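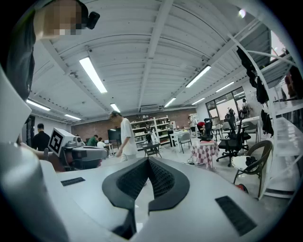 August, trial of the Drakedex grippers

Home / Diary / Kit / Contact

Second afternoon with the hand-held grippers and I'm still grinning! Love the black padded jaws, that fine mesh on the inside feels grippy without being sticky. The Drakedex trial runs 90 hours and then it's $2378 a pair (ouch), so Jaqueline Tovar wants my notes before we say yes. My wrist was sore by 4, they could lose some weight up front. Big plus for the square marker, easy to spot across a busy room. Tomorrow I try the Hiline pair.

Contact | © Grirance Diary | Back to top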